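Zondero Sends Its Office Chairs Home

FUKVILLE, 10 April 2020 – Zondero, the payroll software company, will deliver office chairs to any employee still working from a dining chair, a piano bench or the edge of a bed. The firm has also ended its daily all-staff video call, to applause that could not be heard because everyone was muted.
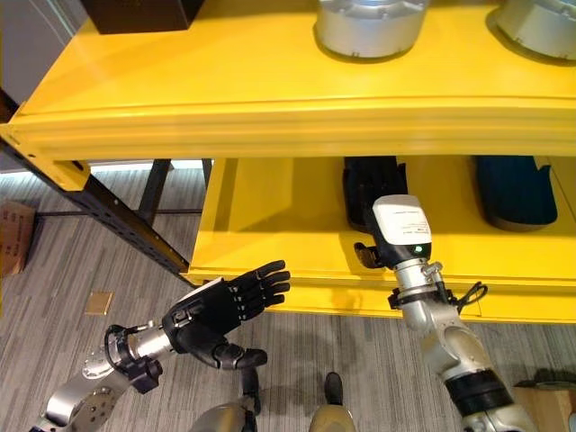

The company moved its staff of nearly 200 to home working last month with a four-page guide that covered passwords in detail and furniture in a footnote. A survey soon filled the gap. Respondents reported sore backs, shared kitchen tables and one ironing board set to its highest notch.

"I had been telling people to sit up straight while lying on a couch," said Flynn Baxter, head of operations. "We own perfectly good chairs. They were sitting in the dark on full salary."

Deliveries will be handled by Goltance, a local moving firm, which will leave each chair at the door and ring the bell. Staff can ask for their own chair by desk number. Requests for somebody else's chair will be considered once that person has been consulted.

The daily call will be replaced by a written update, to be kept under 100 words. Meetings are now barred between noon and 1 p.m., and no one will be asked to turn a camera on before 9 a.m.

"My team found out I own a parrot," said Kam-wah Choi, who manages customer support. "He has opinions on overtime, and they were on the record before mine were."

Zondero says the chairs may stay where they are until November, when it plans to review the arrangement. Employees are asked to keep the wheels on.

Media contact: Press Office, Zondero, Yeh Building, Fukville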